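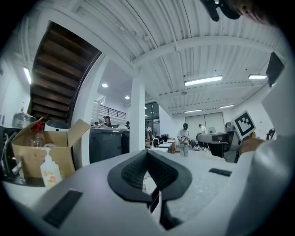
라운드 전날 밤에 열이 나면 접수처에 전화부터 해야 하는지, 아니면 티오프 직전까지 상태를 봐도 되는지 묻는 댓글이 지난 글에 달렸다. 전화가 먼저다. 아마추어 대회에서 기권하는 절차와, 그 자리에 대기 선수가 들어가는 절차를 순서대로 적는다. 기준은 Tiltia 오픈 예선 요강이고, Nultineo 컵도 마감 시각만 빼면 거의 같다.

1. 요강에서 기권 조항 찾기

참가 신청 확인 메일에 첨부된 요강을 연다. 기권 조항은 대개 뒤쪽, 환불 규정 바로 앞에 있다. 확인할 항목은 통보 마감 시각, 통보 방법, 환불 비율이다. Tiltia 예선은 대회 전날 오후 5시가 마감이고 그 뒤에는 참가비를 돌려받지 못한다.

2. 경기위원회에 통보하기

마감 전이면 신청 사이트의 '참가 취소' 메뉴를 쓴다. 마감 후에는 메뉴가 닫히므로 요강에 적힌 번호로 전화한다. 동반자에게 대신 전해 달라고 하는 경우가 있는데, 본인 통보가 아니면 무단 불참으로 처리하는 대회가 많다. 전화로 말할 내용은 다음과 같다.

- 이름과 참가 번호
- 조와 출발 시각
- 사유(질병, 부상, 개인 사정 중 하나면 충분하다)

통화가 끝나면 같은 내용을 문자나 메일로 한 번 더 보내 둔다.

3. 증빙 서류 내기

질병이나 부상이면 진단서 또는 진료 확인서를 낸다. Tiltia 예선은 대회 종료 후 20일 안에 메일로 받는다. 서류가 인정되면 다음 대회 신청 제한은 걸리지 않는다. 참가비 환불은 별도 심사이고, 환불될 때도 송금 수수료 3000원을 뺀 금액이 들어온다.

4. 숙소와 연습 라운드 취소하기

대회 기권과 연습 라운드 취소는 연동되지 않는다. Eluvport 코스는 연습 라운드를 프런트에서 따로 관리하니 그쪽에도 연락해야 한다. 제휴 숙소도 마찬가지다.

5. 대기 선수로 들어가는 경우

예선 정원은 114명이고 그다음 순번부터 대기 명단에 오른다. 빈자리가 나면 순번대로 전화가 간다. 전화를 받지 못하면 바로 다음 사람에게 넘어가므로 모르는 번호도 받아야 한다.

당일 대기는 조금 다르다. 첫 조 출발 전에 현장에서 대기 등록을 하고 스타트 지점 근처에 있어야 한다. 클럽은 미리 세어 둔다. 급하게 나가다가 14개를 넘겨 벌타를 받는 일이 있다. 대기 선수는 기권한 선수의 조와 출발 시각을 그대로 이어받고, 핸디캡은 본인 것을 쓴다.

6. 경기 도중 그만둘 때

이미 출발했다면 마음대로 코스를 떠나지 말고 가까운 경기위원을 부른다. 보이지 않으면 동반자에게 알린 뒤 스코어카드 뒷면의 번호로 전화한다. 마커를 맡고 있었다면 그때까지 적은 동반자 스코어를 확인하고 카드를 넘긴다. 본인 카드에도 마친 홀까지의 타수를 적어 제출한다.

참고: Tkachuk 시리즈는 한 시즌을 점수로 묶기 때문에 기권한 대회가 0점으로 들어간다. 최하위 성적 하나를 빼 주는 규정은 5월 대회부터 적용된다. 그 전 대회의 0점은 그대로 남는다.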